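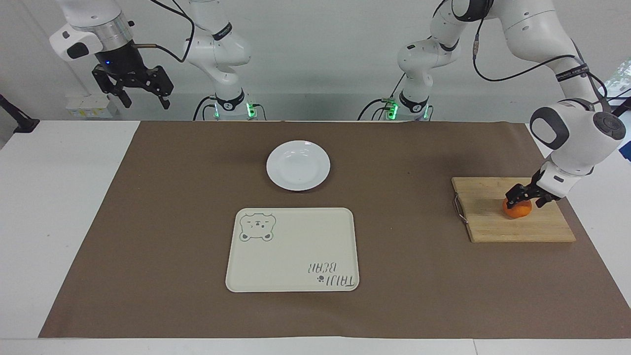 *Nondley, September*

## 4. Setting up the fruit board

Right, this is the part of the guide I get asked about most, so I've made it longer than it was last year. By now you should have your table in place and wiped down (section 3). If you haven't, go back and do that first, as you'll not want to shift everything once the paper's on.

I use a white table with brown paper over it, and the board on top of that. You can do it straight on the tabletop if you like, but juice gets everywhere and I'd much sooner bin a sheet of paper than scrub.

### 4.1 Laying the paper

1. Pull off a good long sheet, more than you think you'll need. Mine runs right off towards one end and leaves a strip of bare table along one side, and I find that strip handy for parking a cup of tea.
2. Lay it with the curl facing down. If it keeps rolling up at the ends, leave it under a couple of heavy books while you get the fruit out.
3. Smooth it from the middle outwards with the flat of your hand.
4. Leave it untaped for now. Tape comes in section 6, and only if you're doing the pomegranates.

**Note:** The Trallilov rolls are the ones I buy. Braulio Robles swears by the thinner stuff from the post office, and it does fold more neatly, but I've had it go to mush under a single lemon.

### 4.2 Placing the board

1. Put the board down towards the right of the paper if you're right-handed, the left if you're not. I've got a bamboo-coloured one with a stripy grain and a curved wire handle on one of the short edges.
2. Point the handle away from your knife hand. I had it the wrong way round for ages and kept catching my sleeve on it!
3. Don't fuss about getting it dead square to the table. Mine always ends up a bit skewed and the slices come out just the same.
4. Press down on each corner in turn. If it rocks, there's a crease in the paper underneath, so lift the board and smooth it again.

**Caution:** Don't carry the board by its wire handle with fruit on it. The handle is fine for hanging the board up, but with anything on top it tips, and then you're on your hands and knees under the table looking for a tangerine.

### 4.3 Starting with one small orange

Begin with something little – a mandarin, a tangerine, whatever's in the bowl. People always want to start on a melon and I do understand, but a small fruit will show you straight away whether your board is steady.

1. Set the fruit on the wood, nearer the far edge than the near one.
2. Hold it from above so it can't roll. Firm, but don't squash it. If the peel is dimpling you've gone too far.
3. Check that the board stays put while you're holding the fruit. Give it a gentle sideways push to be sure.
4. Turn the fruit so the stalk end faces sideways, then make your first cut straight down through the middle. You should have 2 halves with all the segments showing like a wheel.
5. Slice each half as thinly as you can manage. For drying I go for pound-coin thickness, and for eating it doesn't matter a bit.
6. Move the slices over to the bare paper as you go, in one layer, so the board stays clear.

**Note:** Pips. Flick them out with the tip of the knife before you dry the slices. Rocío Nava leaves hers in and says they look pretty on a garland, and I'll admit they do, but they drop out later and end up in the carpet.

### 4.4 Clearing away

1. Scrape any peel into the middle of the paper and take the board off.
2. Fold the paper in from the long sides first, then the ends, and carry the whole parcel to the compost (check yours is plain paper with no shiny coating).
3. Wipe the board with a damp cloth, both sides, and stand it on its edge to dry. Never soak it, and keep it out of the dishwasher – I split a lovely one that way.
4. Rub in a little board oil when the wood starts to look pale and thirsty.

If you're carrying on to lemons, put down a fresh sheet and start again from 4.1. For drying times and oven shelves, see section 5.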